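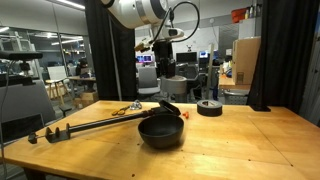 Katside Tabletop Kit for Grasp Success Testing

Katside is a tabletop setup and software package for measuring how well a grasping method works on everyday objects. It is made by Flallent and is used with a single robot arm, a wrist sensor and one fixed camera. The kit is sold to research groups that already own an arm and want results they can compare from one month to the next.

What it measures

Most grasp tests report one number, the share of tries in which the object was lifted. Katside records the lift and also the hold. A try counts as a success only if the object stays in the gripper through a slow side-to-side move and is then set down inside the target area. Tries that lift but fail the move are logged separately – this is the group where methods differ most.

Bowls are the standard first object. A flared rim gives the planner several possible grasp points, and a dark surface is hard for many depth sensors. Both matter when you compare a method that works from depth alone with one that also uses color.

Results with the Jaber planner

We ran the Jaber grasp planner on the kit in February, using a dark bowl as the target. The planner was tested in 2 modes. In the fixed-view mode it used only the side camera. In the combined mode it also used the wrist sensor, taking a second look just before closing the fingers.

Tries per mode: 300
Full successes, combined mode: 221
Starting positions: 3 (center, near edge, far edge)

The combined mode did better at all starting positions. The gap was smallest at the center of the table and largest at the far edge, where the side camera has a poor angle on the inside of the bowl. Most failures in the fixed-view mode were rim slips during the move. In the combined mode the most common failure was a planner timeout, which we count as a failed try.

We did not tune the planner between modes. Grip force, approach speed and lighting were kept the same.

What is in the kit

Clamp arm with angled bracket, for holding a marker plate or a second sensor
Side camera mount
Calibration plate
Katside logging software, one seat
Printed test procedure

The robot arm, gripper, wrist sensor and table are not included.

Table and space

A solid wood top works well. Any flat table will do if it does not shake when the arm stops. The clamp arm needs a free table edge. Dark curtains behind and beside the table are recommended in shared labs, as monitors and people moving in the background can upset color-based methods.

Software

The logger saves the camera streams, joint positions and gripper state for each try, with the result entered by the operator. Files export to the Vundex format – no converter is needed. Plain CSV is also available for the result table.

Ordering

Katside ships as one box. Extra software seats and spare clamp arms can be added to the order. To ask whether your arm is supported, send us the model and controller version and we will reply with the current driver status.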